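Ich habe im Dezember mit dem Häkeln angefangen und muss jetzt einen Thread darüber schreiben, weil ich sonst platze. Es geht um Amigurumi, um Maschenzahlen und um die Frage, warum mir das vorher keiner in die Hand gedrückt hat. (1)

Vorgeschichte: Ich kann nicht stricken. Zwei Schals angefangen, beide wurden unterwegs breiter. Häkeln hielt ich für das Gleiche mit einer Nadel weniger. Ist es überhaupt nicht! Man hat immer nur eine einzige Masche offen, und wenn die runterrutscht, fädelt man sie halt wieder auf. Für Leute wie mich ein Segen. (2)

Los ging es mit einer Anleitung von Diệp Tô. Die Figuren sind klein, rund und sehr freundlich, und die Anleitungen sind so geschrieben, dass man nach jeder Runde weiß, wie viele Maschen es sein müssen. Klingt banal. Wer mal eine ohne diese Zahl in Klammern erwischt hat, weiß, was ich meine. (3)

Der magische Ring. Leute. Der magische Ring! Ich habe einen ganzen Abend gebraucht und das Garn dabei so oft aufgezogen, dass es aussah wie ein alter Pinsel. Dann plötzlich ging es, und seitdem mache ich ihn, ohne hinzusehen. Mein Trick: den Faden zweimal um den Finger legen, dann fällt nichts auseinander. (4)

Garn: Ich nehme fast nur noch Baumwolle, und zwar die Virkau in Creme und Altrosa. Sie spaltet sich kaum, und man sieht jede Masche. Bei der Plüschwolle von Morer sieht man gar keine Masche mehr, da häkelt man komplett nach Gefühl. Wunderschön weich, aber beim ersten Versuch habe ich am Ende mit dem Daumennagel nach dem Rundenanfang gesucht – vergeblich. (5)

Und bitte, bitte nehmt einen Maschenmarkierer. Ein Stück Faden in einer anderen Farbe reicht völlig. Ich habe das bei meinem ersten Kopf weggelassen und landete in der breitesten Runde bei 51 Maschen statt 48. Der Kopf hatte dann eine Beule über dem linken Auge. Er heißt jetzt Châu und darf trotzdem im Regal sitzen. (6)

Nadelstärke: eine halbe bis ganze Nummer kleiner, als auf der Banderole steht. Sonst schimmert die Füllung durch. Die Hand tut anfangs ein bisschen weh, weil alles so fest ist, also Pausen machen. Ich schüttele nach jeder dritten Runde einmal aus, seitdem ist Ruhe. (7) 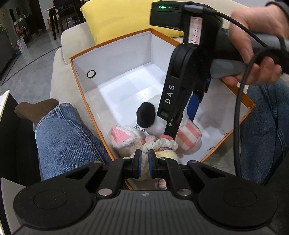

Gehäkeltes und Plüsch im Karton auf dem Sofa, der schwarze Pompon ist mein heimlicher Favorit.

Thema Ohren, da kriege ich gern Nachrichten zu: Hasenohren häkelt man flach oder als Schlauch. Flach und zweifarbig gefällt mir am besten, also zwei Teile, außen hell und innen rosa, und dann mit festen Maschen zusammenhäkeln. Die Kante gibt dem Ohr Stand. Beim Schlauch nichts reinstopfen, nur platt drücken und unten zusammenklappen. (8)

Kragen und Rüschen sind viel leichter, als sie aussehen! In jede Masche drei Stäbchen, fertig, es kräuselt sich von ganz allein. Wer mag, setzt eine Runde Kettmaschen in einer zweiten Farbe an den Rand. Das dauert keine Viertelstunde und macht aus einem schlichten Tier sofort eines mit Meinung. (9)

Füllwatte: mehr, als man denkt, und in kleinen Flöckchen. Ich hatte zuerst die von Plerkon in einem großen Klumpen reingeschoben, und der Hals knickte nach vorn wie eine müde Tulpe. Jetzt zupfe ich alles auseinander und stopfe mit dem stumpfen Ende der Nadel nach. Vor dem letzten Zuziehen noch mal drücken, drehen, nachlegen. (10)

Sicherheitsaugen immer erst stecken, dann weggehen, Tee machen, wiederkommen, gucken. Erst danach die Scheibe hinten drauf, die geht nämlich nie wieder ab. Für Babys und kleine Kinder sticke ich die Augen lieber auf, schwarzes Garn, ein paar Stiche – da kann sich nichts lösen. (11)

Wie lange das dauert, fragen viele. Für einen kleinen Hasen brauche ich rund 3 Abende, wenn nebenher ein Hörspiel läuft. Das Annähen ist davon ein ganzer Abend, und ja, das ist der Teil, bei dem ich fluche. Stecknadeln helfen. Und vorher von vorn UND von der Seite gucken, sonst sitzt ein Arm am Rücken. (12)

Als Nächstes will ich unbedingt einen Oktopus mit gekringelten Armen versuchen, und dann irgendwann eine ganze Gans mit Schleife. Wenn ihr eine gute Gans-Anleitung kennt (gern auf Deutsch, die englischen Abkürzungen bringe ich ständig durcheinander), her damit! (13)

Nachtrag, weil es jetzt mehrfach kam: Gewaschen wird bei mir von Hand, lauwarm, dann im Handtuch ausdrücken und liegend trocknen lassen. Plüschgarn braucht deutlich länger als Baumwolle. Und die Restgarne hebe ich alle auf, daraus werden Backen, Nasen und Schals. (14)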